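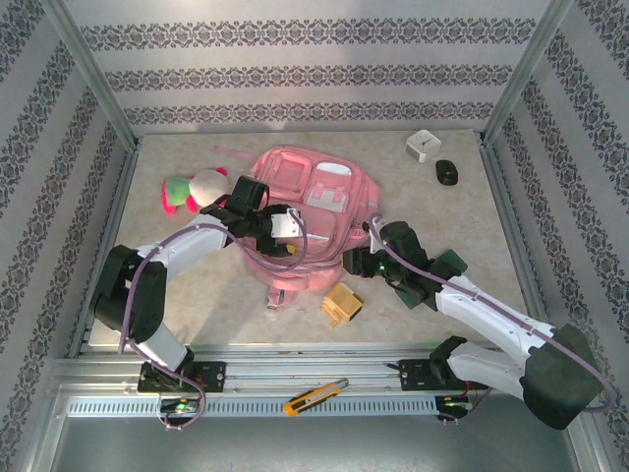
Albane Lecomte : pareil chez nous, le sac de la petite revient le vendredi avec tout dedans sauf le cahier. Tu vides tout par terre à chaque fois ou tu tries dans le sac ?

olow_maman
Par terre. Toujours. Sinon j'oublie la poche de devant et je retrouve une compote trois semaines après. Donc sac à plat, tout dehors, et on remet que ce qui sert. Cette fois il y avait le doudou vert à tête ronde, le petit réveil blanc, une souris d'ordi (??) et un petit truc jaune en bois, une chaise de poupée je crois, ou un cube, bref. Elle a six ans elle emporte la maison.
Ma question de départ c'était surtout - est-ce que vous faites une liste, et est-ce que ça tient plus de 7 jours. Rentrée lundi, je voudrais pas recommencer comme en octobre.

Batutach
une souris d'ordi mdr. le mien c'était la télécommande de la télé, on l'a cherchée tout le week end
liste collée dans le rabat, plastifiée. ça tient si c'est l'enfant qui coche. si c'est toi qui coches ça tient deux jours

Hsiao
Pas d'accord pour la liste. À six ans ils lisent à peine, tu leur donnes un papier de plus à perdre. Nous c'est des places fixes : grande poche le cahier et la trousse, poche de devant le goûter, rien d'autre. Le doudou il a pas de place donc il vient pas.

olow_maman
Hsiao oui mais le doudou c'est pour la sieste du centre le mercredi. Sans lui c'est le drame. Et le réveil je sais pas, elle dit qu'elle « apprend l'heure ». Avec des aiguilles en plus, pas un truc à chiffres, alors j'ose pas trop dire non

Albane Lecomte
Ah mais laisse lui le réveil ! La mienne a appris comme ça, à force de le trimballer partout. Bon à l'école la maitresse a moins aimé quand il a sonné. Enlève la pile du moins pour l'école. Enfin si on l'enlève il donne plus l'heure. Bref.

Batutach
désactive l'alarme, garde la pile

Albane Lecomte
oui voilà, ça

Min-kyu Noh
Bonjour, je passe sur ce sujet parce que j'ai deux sacs à refaire pour lundi aussi. Chez nous ça marche avec des dessins. Une carte par objet, accrochée à un anneau, et l'anneau sur la sangle. Cahier, gourde, trousse, doudou (mercredi seulement, la carte a un soleil dessus). Il faut dix minutes pour les dessiner et un peu de scotch large. Mon fils de cinq ans le fait seul, ma fille de huit ans trouve ça nul donc elle a une liste écrite.

olow_maman
Ah les dessins pas bête. Faut juste que je dessine un lapin reconnaissable. Enfin lapin, on est pas surs de ce que c'est

Mondetti
Question bête mais vous lavez le sac en même temps ? Le nôtre est rose aussi, enfin rose gris maintenant. Machine ou pas machine ? Il y a une étiquette avec tous les symboles barrés.

Hsiao
Tout barré = à la main. Eau tiède, savon de Marseille, brosse à ongles sur le fond et les sangles. Sécher à l'envers, poches ouvertes.

Batutach
jamais fait à la main de ma vie. machine 30, taie d'oreiller autour, boucles fermées, essorage mini. quatre ans que je fais ça, le sac va tres bien

Hsiao
Et le jour où la boucle casse dans le tambour tu diras pas que j'ai rien dit.

Batutach
j'ai dit boucles fermées DANS une taie

Mondetti
Merci, je sais pas qui écouter mais merci

Albane Lecomte
Moi je fais à la main pour les sacs avec des parties blanches, les bordures blanches ça boit tout ce que le tissu dégorge. J'en ai flingué un comme ça. Essaye avec un coton-tige mouillé dans un coin, si ça ressort rose tu fais pas machine.

olow_maman
Le mien a du blanc sur le devant, ok donc à la main. Super, ma soirée.

Hsiao
Vérifie les poches avant. Toutes. J'ai lavé un sac avec un feutre dedans, je vous passe la suite.

Min-kyu Noh
Pour revenir au tri, on garde une petite boîte dans l'entrée, marquée « pas pour l'école ». Tout ce qui sort du sac et qui n'a rien à y faire va dedans, ils le récupèrent le samedi. Les petites pièces de jeu en bois surtout, chez nous il en manque toujours une et elle est toujours au fond d'un sac.

olow_maman
La pièce jaune !! oui. Ça fait des semaines qu'on dit que le jeu est incomplet. Bon pour la boîte je prends.

Hsiao
La boîte c'est un deuxième sac à vider, je dis ça.

Albane Lecomte
Hsiao t'es dur ce matin

Hsiao
J'ai trois cartables à faire.

Batutach
quelqu'un a pesé ? on m'avait sorti la règle des 10 % du poids de l'enfant, le mien portait 3000 g à vide de cerveau, enfin sac plein quoi. j'ai retiré un classeur que personne ouvrait et les cailloux

Mondetti
Pesé à l'instant sur la balance de cuisine : 2987 g. Avec la gourde pleine. Et ma fille fait 19 kilos donc c'est trop non ?

Min-kyu Noh
Ça dépasse, oui. Gourde à moitié, elle la remplit à l'école. Et regarde la trousse, 80 feutres c'est pas nécéssaire en CP.

Mondetti
Comment tu sais pour les feutres

Min-kyu Noh
C'était une façon de parler !

Mondetti
Bon ben elle en a pas loin, cadeau de la marraine. Je retire.

olow_maman
Récap pour moi sinon j'oublie : sac vidé par terre, poches vérifiées, lavage main (désolée Batutach), cartes dessinées sur un anneau, doudou mercredi seulement, réveil sans alarme on verra. La souris retourne sur le bureau, son père la cherchait.

Batutach
pas vexé. mais 30 degrés ça passe

Hsiao
Fais sécher loin du radiateur, sinon les bretelles gondolent. Et compte bien 24 h, le rembourrage du dos garde l'eau.

olow_maman
24h ok on est samedi 2 janvier, ça fait dimanche soir si je m'y mets maintenant. J'y vais

Albane Lecomte
Courage ! Moi je le laverai aux vacances de février, tant pis. Dis nous pour les cartes, si ça prend je copie.

Mondetti
Test coton-tige fait, ça ressort rose. Donc main. Pff.

Min-kyu Noh
Change l'eau deux fois, la première va être moche. Et pour les cartes si vous voulez je peux donner mes mesures, je fais du 5 x 5 cm, coins arrondis sinon ça griffe.

olow_maman
Je veux bien oui, en mp ou ici comme tu veux. Sac dans la bassine là, je reviens ce soir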